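Imden Comics has confirmed that its long-running title *Prosville* will end at issue 100 and restart the following month with a new number one. The publisher calls it "a fresh door for new readers." Anyone who has been buying monthly books for more than a few years has walked through that door before.

The announcement went out on Monday, along with a cover sketch and a list of variant covers that runs longer than the plot summary.
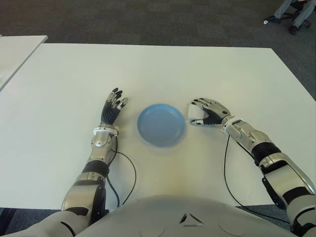
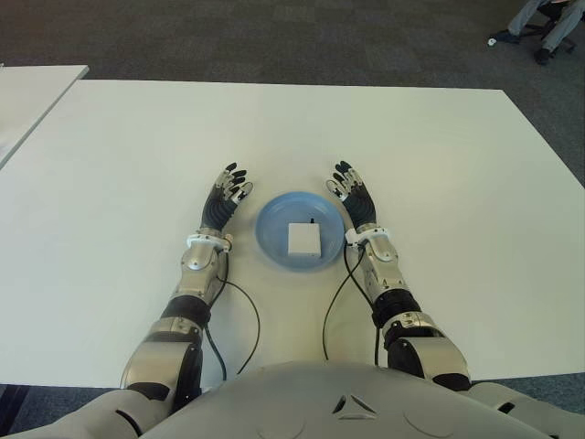
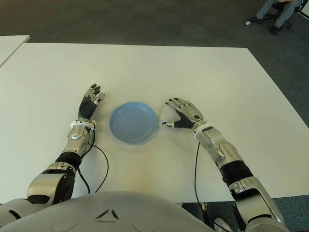
**Will the old story carry over into the new series?**

According to Imden, the cast and the city stay the same, but the storyline about the flooded district gets wrapped up in issue 100 and won't be mentioned in the first year of the relaunch.

That leaves a lot to settle in one comic. The final issue is set at 70 pages, and 24 of those are already promised to a reprint of the first chapter and a gallery of old covers. Writer Carola Schmieder has spent the better part of two years building up the Harbor Court trial, the missing brother and the business with the second mayor. She now has less than 50 pages to close all three.

Schmieder is leaving with the last issue. In a short statement she thanked the readers and said she was "proud of where we got to," a sentence that can be read a couple of ways. Artist Wojciech Jakubowski stays on for the relaunch, at least for the opening arc. The new writer is Raimonds Jaunzems, best known for the space crime book *Clenditell*, which was very good for five issues and then stopped coming out on time.

Imden says the schedule won't be a problem. It said the same thing about *Clenditell*.

Editor Hauke Grube told store owners on a call that sales of *Prosville* had been "steady," and that the restart was a creative decision. He didn't give numbers. Asked whether the first issue would cost more than a regular one, he said pricing was still being discussed. There will be 21 variant covers, so somebody has clearly been discussing something.

Jolanta Lis, who runs the shop Lis and orders the book every month, isn't convinced. "The first one sells because it says number one on it," she said. "Then by the fourth I'm back to the same people I had before, minus the ones who took the ending as a chance to quit." She plans to order a small stack of the regular cover and skip most of the variants unless customers ask for them by name.

There is also the matter of the screen version. Imden has mentioned an animated *Prosville* twice in the past year without naming a studio, a network or a cast, and it came up again in Monday's announcement — one line, near the bottom, with the word "development" in it. Fans online have already started casting it. A relaunch is usually timed to something, but so far there's nothing here to time it to.

Issue 100 is due in July. The new first issue follows in August, with Jakubowski's regular cover showing the clock tower again.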